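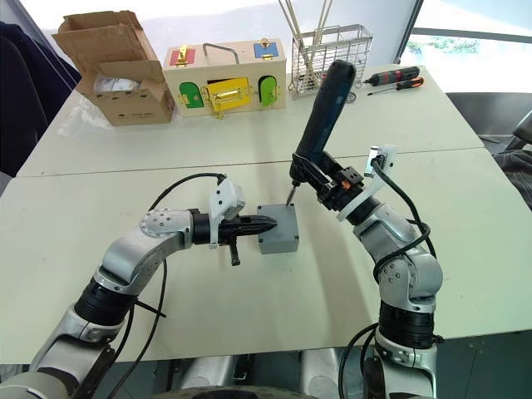
Write down who stops the arm before anyone starts it, was the advice from one of the first shops to try the new Stollis guide to good practice for two-armed robots, and it went straight onto page one.

NULLESMONT, Oct 25, 2021 - Stollis today released its Bench Practice Guide, a free set of working rules for people who run two-armed robots on small assembly jobs: holding a part with one arm, driving a screw with the other, and all the fiddly handwork in between. We have wanted a document like this for years, and we are delighted to get it out the door!

The guide covers the stretch between the formal safety standards, which every site still has to follow, and the daily habits that no standard spells out. It asks for a written stop plan at each bench, a cable check before power-up (full reach, both arms, slow speed) and a logged torque setting for any driver mounted on an arm. Grip comes first: the holding arm has to have the part secure before the driver bit comes down on it.

A draft went to shops in Vik and Momer in August. Their comments changed a lot. The section on loose tools was rewritten from top to bottom, and now lets hand tools stay on the table as long as they lie outside the marked reach of both arms. The section on cable loops grew from a paragraph to 3 pages, with drawings, and it may be our favorite part of the whole thing.

Two rules drew the most debate. One calls for a fresh grip test after every 1000 cycles or any change of gripper pads, whichever comes first. The other sets a pause of 30 seconds after an unplanned stop, so the operator can look over the part, the bit and the cables before pressing reset. Several shops wanted it shorter. It stayed, and the reasoning is printed next to the rule along with the objections.

The guide is written in plain words and fits in a binder. Blank forms for the stop plan, the cable check and the torque log are at the back, and shops are welcome to copy them and change them to suit their own benches.

Printed copies can be picked up at the Stollis office in Nullesmont. Comments for the second edition are open now, and we'd love to get more of them from small shops and training rooms.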